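At the Sorting Tables, a Slower Kind of Change

Bomimov takes apart small electrical devices for their parts. Its plant in Ambrose employs 75 people, and until March all of the sorting was done by hand. A worker tipped out a tray, picked through boards, motors and wiring, and dropped each kind into its own bin. A full shift meant 700 trays.

Rafferty Kowalczyk did that job for six years. His wrists hurt most evenings, and he had started asking about driving a forklift instead.

Now he looks after three robot arms. Each one works over a steel tray with yellow bins on either side, lifting parts out one at a time. Kowalczyk loads the trays, watches for trouble and steps in when a gripper can't get hold of something.
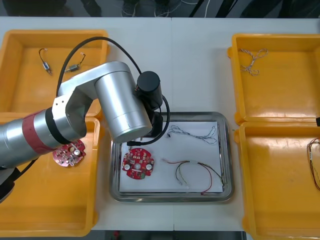
Wiring is the hard part. A circuit board keeps its shape, but a harness bends, twists and catches on whatever is next to it. On a bad day Kowalczyk clears a tangle every few minutes. He keeps a notebook of the ones that stop an arm, and it had 211 entries when we visited.

"Motors are easy until the leads get wrapped around something," he said. "Then I'm back to using my fingers."

Orestis Konstantinidis, the plant manager, says the arms are still slower than a good sorter. They also run through lunch and the late shift, which was always difficult to staff. No one has been laid off, he says, but four people who left this year were not replaced.

That worries some of the crew. The new job pays a little more, and it came with two weeks of training that several older workers turned down. They stayed at the hand tables, where the mixed loads still go. One of them told me she misses the talk, with fewer people on the line now.

Konstantinidis plans to add two more arms next year. Kowalczyk has asked to help set them up. He has stopped asking about the forklift.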